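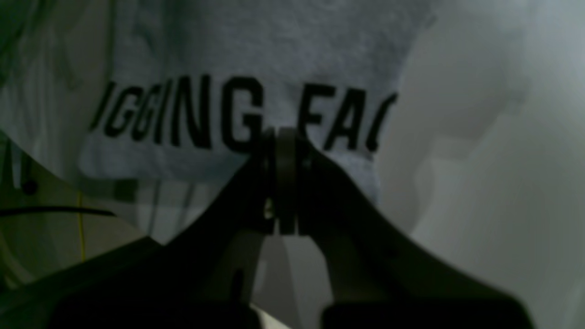
**Catarina Arruda**
I would still wash printed cotton inside out and at 30 degrees, whatever the label allows. My grey ones with black letters have lasted for years in this manner. The dryer is the real enemy, in my opinion.

**flisalska**
Posts: 1,491

I don't agree with the 30. If you work in a kitchen, as I do, the smell stays in the cotton. I wash all my work shirts at 50 and the letters are still on them. It is the powder which makes them dull, so I changed to liquid.

**Gonçalo Lobo**
Thank you both. My question was more about the iron, perhaps I did not explain it well. On page 2 somebody wrote to put baking paper over the letters and press for a few seconds. Is it safe for thick black print, or will it stick?
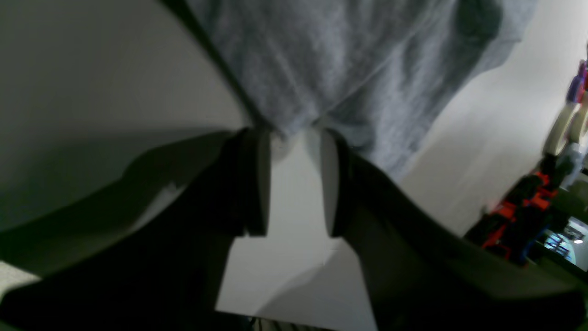 *Attachment 2, added 26/08/2022*

**Catarina Arruda**
With baking paper it should not stick, but please try first on a shirt you don't love. I iron only from the inside, with a towel under the print. And no steam – I made that mistake in February and two letters came away with the paper.

**sugiyama**
Why iron a T-shirt at all? Shake it well, hang it by the hem and let it dry. The folds go out when you wear it.

**flisalska**
@sugiyama Some of us have a manager who looks at folds :)
@Catarina what kind of print was it? Screen print or the film you press on at home? The film has always peeled for me, also without steam.

**Catarina Arruda**
Film, from the market. So maybe you are right and it was not the steam.

**Gonçalo Lobo**
I will try from the inside with the towel, at the lowest setting, and write again next week.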